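What I learned from one year with sourdough

November 2021

My sister asked me on the phone why I don't write anymore about the bread. I told her that the bread became normal, and one does not write about normal things. She said this is exactly when people want to read it, because the beginners are all writing about their first week and then they stop. So I try it now, one year later, with less excitement and more flour in the keyboard.

My starter came from Berhanu Tamiru, who lived two doors from me when I still had the apartment in Norcombe. He gave it to me in a mustard jar with a paper on top and said only: "Feed it when you feed yourself." For the first two weeks I took this too literally and gave it flour three times a day. It grew out of the jar and down the side of the refrigerator. When I told him, he laughed so long that I had to wait to ask my next question, and I forgot what the question was.

Now I feed it in the evening, one time, with equal weights of flour and water. I keep 70 grams of it and the rest goes in pancakes. I know that some people keep only a spoon, and I respect them, but I am nervous with so little. If the jar falls I would like to have something left on the floor to save.

The flour question. In the beginning I bought the most expensive one from the mill shop in Ollow, stone ground, in a beautiful paper bag with a drawing of a wheel on it. The bread was heavy and a bit sour in a way that my husband called "educational". Then I changed to the ordinary strong flour from the supermarket and the bread stood up immediately. I was almost offended. Today I mix them, mostly the ordinary one, with a handful or two of the stone ground for the taste. The bag still looks beautiful on the shelf.

About water I want to say more, as this is where I made my biggest mistake. All the recipes I was reading said 80 percent water. In the pictures the dough was shining and soft like a pillow and I wanted this pillow. But my dough was a soup. I folded it, I waited, I folded it again, and when I turned it out of the basket it went slowly over the board and in the direction of the sink. I repeated this for the whole winter. I thought my hands were the problem.

In March I visited my old friend Hélder Falcão, who bakes for a café and gets up at an hour I don't want to know. He watched me for one minute and asked how much water I put. I told him. He said: "Why?" I had no answer except that the internet had said so. He told me to go down to 70 and to stay there until I am bored. I am still not bored. The crumb is smaller, yes, but the butter stays on top of the bread and doesn't fall through on the plate, and I have come to see this as a quality.

Temperature is the other thing. Our kitchen in the new house looks to the north and it is cold from October on. A recipe that says "leave it four hours" was written by somebody with a warm kitchen. Mine needs seven, sometimes eight. I tried the oven with only the lamp on, which works, until the evening when I forgot the dough was there and turned the oven on to heat for a pizza. The plastic cover melted into it. We don't speak of this loaf.

I also started a notebook. I write the flour, the water, the time, and one word for the result. The words are mostly "flat", "good", "good", "why". From my student years I have the habit to write down everything that goes into a jar or a tube, and it is funny how it came back to me with the bread. I was never very talented in the laboratory, but I was tidy, and the starter seems to like a tidy person. 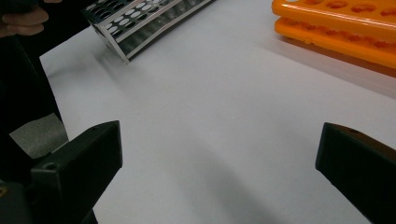 Metal rack, and the orange ones stacked in the corner.

For salt I have no special opinion. Two percent of the flour, and don't forget it. I forgot it twice. Bread without salt looks completely correct and tastes like a wall.

The oven is an old Velby that came with the house and it is hotter on the left side. I turn the pot in the middle of the baking, and I take off the lid for the last twenty minutes. If you don't have a heavy pot, a tray with some boiling water under the bread does almost the same job, only be careful with your face when you open the door – my glasses became white and I stood there blind with a loaf in my hand.

A reader, Yilma, asked in the comments if you can go on vacation with a starter. You can, but it is also happy to stay at home. I left mine in the back of the refrigerator for three weeks in summer and it came out with gray liquid on top and a smell like nail polish. I poured off the liquid, fed it for two days, and it was again the same as before. I was more tired from the trip than it was.

Next time I will write about rye, which I don't understand yet. My first one is cooling on the window now, and it has a crack along the whole side. My sister wants half of it anyway.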